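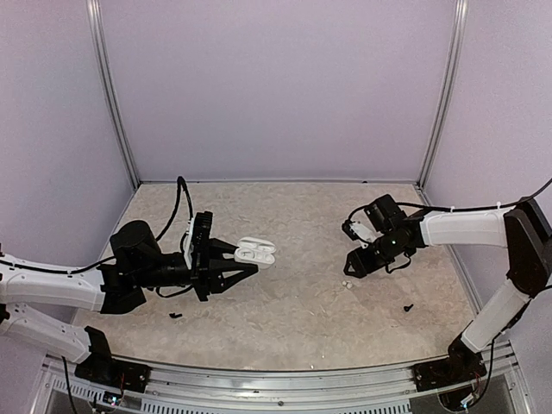
Our project for Mr. Lanz's class was about putting earbuds away, which sounds tiny until you try writing down every step! Engelbert and I picked the charging case because the lid has to be open first. My first draft ran to 27 steps, way too many.
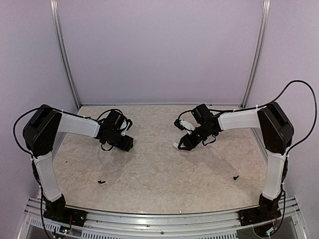
Two small black pieces on the marbled top.

Small dark things are a pain to keep track of on a veined surface, so I'd like a plain mat next time (Engelbert says I'm fussy). We wrote up our notes in June, almost 40 pages. 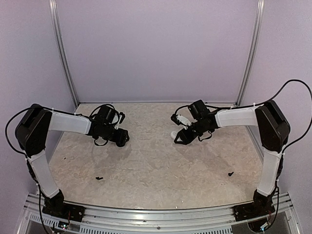
The tabletop with its lavender walls.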